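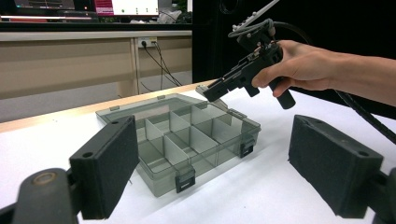

Organizer box between the padded fingers, second hand-held gripper over the back corner.

Thread on the latency result from Griria, our hand-held gripper project. Posted Sun 9 July, preprint later in July.

The question: if you train a policy on demos from two hand-held grippers, how much does the time offset between the two streams matter? Most setups sync once at the start of a session and trust the clocks after that.

We collected 1,162 two-handed demos on small-parts tasks. Opening a divided box, putting something in a cell, closing the lid, working the latches. Same policy, same training budget, only the alignment changed.

Version A uses start-of-session sync. Version B re-estimates the offset for every demo from the finger motion at first contact. Dalva Holanda wrote the estimator and it is shorter than this thread.

Median drift in A was roughly 12 ms by the end of a session. That sounds harmless. For pick and place with one hand it is – we could not separate A from B there.

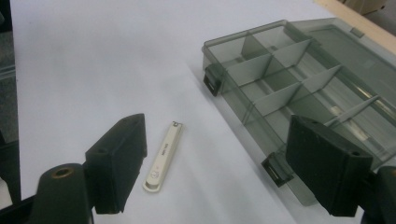
Where it does matter is the handoff between holding and acting. One gripper steadies the box, the other goes in. With A the policy tends to push before the other side has settled, and the box rotates. With B that failure is rare.

Slim objects lying flat are a separate problem. Alignment does nothing for them. Those failures are mostly finger height at closing, and we report them in their own table so they don't muddy the main result.

Things we tried that made no difference: smoothing the poses first, a longer action history, dropping the slowest demos. Padding the offset by a fixed amount made it worse.

Limits: 2 operators, one table, one style of foam pad. The estimator needs a clear contact event, so it will not help with pouring or wiping. Cloth is untested.

The baseline is the Enetent loader with default settings. Code for the estimator goes up with the preprint. The raw streams take longer – we still have to check the clock logs on the early sessions.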